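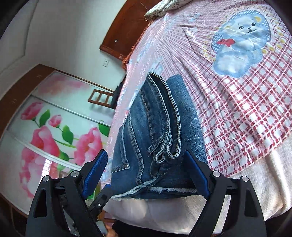 Lacey Tunstall wrote to ask how on earth I get jeans to stay folded, as hers flop open the minute she shuts the drawer. Well, Lacey, I was just the same until October, when I finally had a go at doing mine on the bed!

Lay them flat, one leg over the other, and tuck that pointy bit at the crotch in so you've got a straight edge. Then bring the hems up to about 2 inches short of the waistband (not all the way, or it gets fat at the top) and fold again in thirds. The last third goes inside the waistband like a letter in an envelope.

Raw hems are a nuisance, I'll grant you. I snip the long threads first and fold the frayed end inwards so it doesn't catch on everything else. Stretchy pairs I roll instead.

I can get 16 pairs in the bottom drawer now, standing up on end, and still have room for my gardening ones.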